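最後の一本まで

煙草をやめると決めたのは、べつに立派な理由があってのことではない。ピルヴィルの駅前の階段を上りきったところで息が切れて、手すりにつかまっていたら、通りがかりの小学生に「おばあちゃん、座る?」と聞かれた。それだけのことである。ブリギッタ・エッガーはまだ孫のいる年ではないつもりだったから、座らずに立ったまま礼を言い、家に帰って、台所の椅子で一本吸いながら、これはもうやめようと思ったのだった。

それが十月の初めのことで、彼女はその晩、引き出しの奥から古い家計簿を出してきて、余った頁に線を引いた。左に日付、右に本数。亡くなった夫のアクルが几帳面な人で、家計簿にはガソリン代から切手代まで、あの小さな四角い字で残らず書いてある。その続きに自分の煙草の本数を書くのは、なんだか夫に見つかったような心持ちがして、最初の日の「19」という数字を書くとき、彼女は少しだけペンを浮かせた。アクルは吸わない人だった。吸わないけれど、吸うなとも言わなかった。冬に彼女がベランダへ出ると、何も言わずに自分の上着を肩へかけに来て、煙のこないほうの端に立って、向かいの屋根などを眺めていた。

やめるにはどうしたらいいかと、週に一度の買い物のついでに薬局で尋ねたら、若い薬剤師が貼り薬と噛み薬を並べて、それはもう丁寧に教えてくれた。朝の一本がいちばん手ごわいですよ、と彼は言った。起きてから最初の一本までの時間を、少しずつ延ばしてみてはどうでしょう。ブリギッタは噛み薬のほうを買い、家に着くまでに二つ噛んで、胡椒を口いっぱいに入れたような顔で玄関の鍵を開けた。

困ったのは、煙草そのものよりも、煙草のあった時間のほうである。朝のコーヒーのあと、バスを待つあいだ、姉との長い電話が終わったあと。そういうところに、ぽかりと穴があく。三十年以上、彼女はその穴に煙草を差しこんで暮らしてきたのだから、抜いてしまえば風も通ろうというものだ。編み物をしてみたが、指が苛立って目が詰まり、できあがったマフラーは途中から板のように硬くなった。散歩もしてみた。ディラウ通りを端まで歩いて戻ってくると、ちょうど一本吸って、ついでにもう一本吸いたくなるくらいの時間になった。

本数は十二になり、それから長いこと十二のままだった。

勤め先は町はずれのヌーテックという会社で、彼女はそこの食堂で昼のスープを作っている。裏口を出たところに喫煙所があり、屋根のついたベンチが一つと、砂の入った灰皿が一つ置いてある。そこに集まるのはいつも同じ顔ぶれで、倉庫の男が二人、経理の女が一人、それにブリギッタ。吸わなくなれば、あの人たちとはもう話さなくなるのだろうか。彼女がいちばん長く迷ったのは、たぶんそのことだった。職場で誰の母親が入院したとか、誰の息子が船に乗ったとか、大事な話はみな、あのベンチで聞いたのである。

ある昼、思いきってそう打ち明けると、経理の女は煙をよそへ吐いてから、笑って言った。

「吸わないで来ればいいじゃないの。ベンチは会社のものなんだから」

それで彼女は次の日から、魔法瓶に薄荷のお茶を入れて裏口へ出るようになった。もっとも、匂いがいけない。隣の煙が流れてくると、喉の奥がきゅっと縮んで、ポケットの中の手が勝手に箱を探す。三日目には負けて、倉庫の男から一本もらった。家計簿には正直に「1」と書いた。書いてしまってから、おや、と思った。昨日の欄にはゼロとあり、一昨日の欄にもゼロとある。いつのまに十二でなくなったのか、頁を戻してみると、八、七、七、五と、自分の字がちゃんと並んでいた。

彼女は電卓を出して、最初の日からの本数をはじめて足してみた。256という数が出た。多いような、少ないような数である。アクルならきっと、これに一本の値段を掛けて、隣の欄に金額を書いただろう。それから眼鏡を外して、ふむ、と言っただろう。ブリギッタは掛け算をしなかった。かわりに流しの下の箱を出してきて、残っていた煙草を指で一本ずつほぐし、葉を新聞紙に包んだ。甘くて、古い毛布のような匂いがした。いい匂いだ、と思ったし、今でもそう思っている。

ベランダに出ると、外はもう冷えていた。彼女はアクルの上着を羽織って、煙のこないほうの端、つまり夫のいつも立っていたほうに立ってみた。向かいの屋根が見え、その先に、三十年住んで一度も気づかなかった細い煙突が見えた。あの人はこれを見ていたのかしら、と思いながら、彼女は魔法瓶の蓋を回し、お茶がすっかりなくなるまでそこにいた。 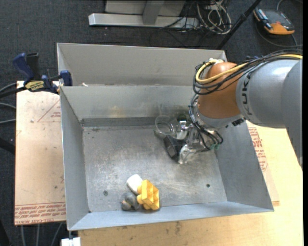 同じ作者のほかの短編

薄荷のお茶
ディラウ通りの冬
切手代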